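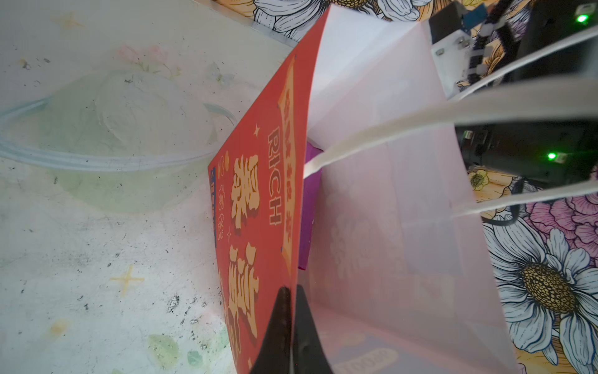
Bagging task: how many demos before you quit?

grurkura_fan
136 teleop demos of the red card and the paper bag so far, all by me, all after dinner. Policy trained overnight and has learned to hover. Very dignified hovering. One arm on the handles, other arm on the card. Do I keep going or change something?

Leiva3000
Change something. You're probably fixing your mistakes mid-demo and it's copying the dithering. Throw out every take where you stopped to think.

grurkura_fan
That would leave me with 4.

smcgrath
Disagree with Leiva. Keep the fumbles, they're how it learns to recover. I cleaned up my set in November and got a policy that was perfect until it touched something.

Leiva3000
Recovering is fine. Staring at a bag for six seconds is a lifestyle.

clasex_max
Has anyone asked whether you can do it from the wrist view alone? Cover your eyes to the room, drive off the screen. If you can't, it can't. The card takes up a lot of that view.

grurkura_fan
Tried it just now. I missed the bag and hit the table. Sounded expensive.

smcgrath
So add an overhead camera and record 50 more. With the fumbles.

Leiva3000
Without the fumbles.

clasex_max
Or split them and train both?

grurkura_fan
Max gets the next shift on the leader arms.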